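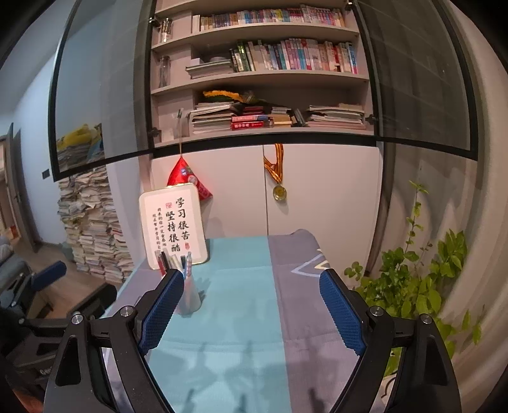
10 April 2021

Hand gripper, finger pad comparison, second sitting. C. Akpan on the tool, me on the log. Desk set-up in the study, pen holder at the back left corner, start position at the front of the desk with the fingers open.

Purpose: decide which pads go on the two hand grippers before we send the second one out to Chibuzor Ugwu. Candidates are the blue diamond-grid pads (Prilla), the plain smooth pads we have used since February, and the Dulomik ribbed ones. Same gripper body for all of them, same screws, same camera mount, so the only thing changed between runs is the pad.

Task: close on one pen in the holder, lift it clear of the rim, lay it on the cloth, let go. 60 attempts per pad. A miss is any attempt where the pen comes back out of the fingers before it reaches the cloth, or where a second pen comes up with it. Touching the holder is allowed, knocking it over is a miss.

Results

Smooth: 41 good out of 60. Most misses were the pen turning in the grip once it was clear of its neighbours. The barrel rolls towards the clip and the tip swings down. Squeezing harder helped a little but then the fingers bend and the pad faces are no longer parallel, so the pen gets pushed out forwards.

Dulomik ribbed: 46 good out of 60. Better on rolling, worse on two pens at once. The ribs catch on the clips. One pad started to lift at the lower corner after the first half of the run and I pressed it back down without noting the attempt number. Sorry. Treat the second half with some care.

Prilla diamond: 55 good out of 60. Hardly any rolling. The five misses were all double picks. The grid seems to let a thin barrel settle into a groove whichever way it comes in, where the ribs only hold it one way. Pads still flat at the end.

Mounting

The diamond pads are slightly thicker than the smooth ones. With the fingers fully closed the tips now meet before the base does, leaving a thin wedge of light lower down. No effect on pens. It will matter for anything flat (cards, paper) and I have not tested that. Shimming the finger would fix it, or we ask Prilla for the thinner backing. Do not file the finger.

The four silver screws, two on each side, need checking at every pad change. One on the left arm had backed out by the end of the ribbed run and the left finger had a bit of play at the tip. Tightened before the diamond run. That is a second reason to be careful with the ribbed numbers, and it should have been checked at the start. Added to the sheet.

Camera

Honix unit, fixed exposure. Both fingers stay in view through the whole stroke, and the blue shows up well against the black arms. The tracking script (Siregar, old version) finds both pads without retuning on the grey half of the tablecloth. On the turquoise half it is less steady: the left pad gets merged with the cloth when it is low and in shade, and the reported opening jumps by 3 mm or more from one reading to the next. The smooth pads were black and never had this trouble.

Options as I see them:
– narrow the colour range in the script. Quick, but it will need doing again under different light
– put a small printed tag on each finger and stop relying on pad colour
– swap to an all-grey cloth for the trials. Fine for us, no use once the tool leaves this desk

I prefer the tags. Akpan prefers the colour range, on the grounds that tags get rubbed off. We could try both on the recordings we have already, which costs nothing but an afternoon.

The glass cabinet doors are another thing to watch. When the tool is tilted back they come into view along with their reflections. The tracker has not picked anything up from them so far, but the search area still takes in the whole picture. I would limit it to the lower part, where the fingers are.

Handling

Akpan reports the grip is comfortable for the first 70 attempts or so in a sitting, less so after. Trigger return is slow near full open. Same complaint as last time. A light spring might do it, though a stiffer return will tire the hand sooner.

Closing speed was left to the person holding the tool. That is a weakness in the comparison. All three runs were done by the same hand, in the order smooth, ribbed, diamond, so some of the gain may be practice. The gap between smooth and diamond looks too large for that alone, but I would like the smooth pads repeated last before anything is ordered.

To do

Repeat smooth, 60 attempts, after a rest. (Akpan)
Tags printed and stuck on one gripper only. (me)
Limit the tracker's search area and rerun today's recordings. (me)
Ask Prilla about the thinner backing and what 500 pads would cost. Small orders are priced badly.
Write to Ugwu that his gripper will go out with the smooth pads for now, diamond pads to follow in the same box as the spare screws.

Recordings are copied to the shared drive under today's date. The ribbed run is in two parts, the break being where I changed the battery.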